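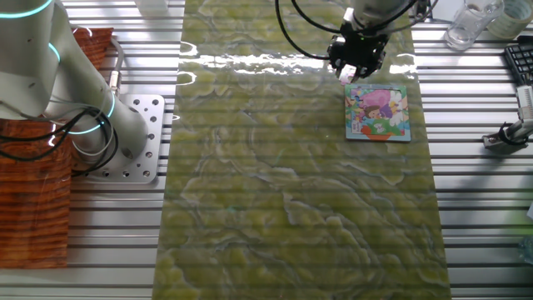 Tuesday, Hurville cell, two-arm bench. Puzzle insertion, working through the Sirkier checklist, draft 2. Entry covers the setup rules only.

Cable dressing is section 1. Draft text says no loop may hang where a moving joint can catch it. Too vague to audit.
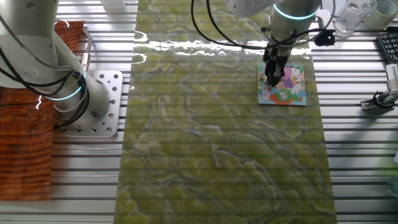 Section 1 needs a number. Proposal: no slack beyond 139 mm from the arm at any pose in the program. As run, the black cables from the right arm arc out to the left over the mat in a wide curve, and I would fail that under the new wording. Han to confirm the minimum bend radius before we shorten anything.

Section 2, loose parts. Start pose of the piece gets logged before each cycle, wrist view saved with the log.
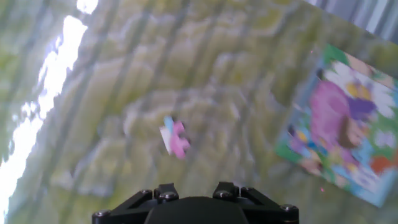
Wrist view, loose piece and board. Note glare on mat.

Glare limit: exposure fixed at 72 on the Plalletti scale, no auto. Blinds position goes in the log too.
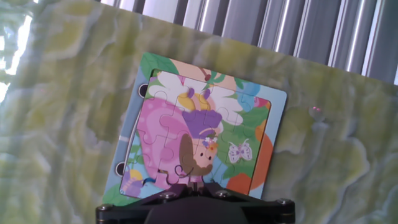 Section 4, fasteners. Witness marks on every gripper screw, checked at start of shift and again every 700 cycles. The bracket shows four screw heads from the wrist camera, so a saved still can back up the check but does not replace the torque driver.

Open: wording for section 3, keep-out distance between arms.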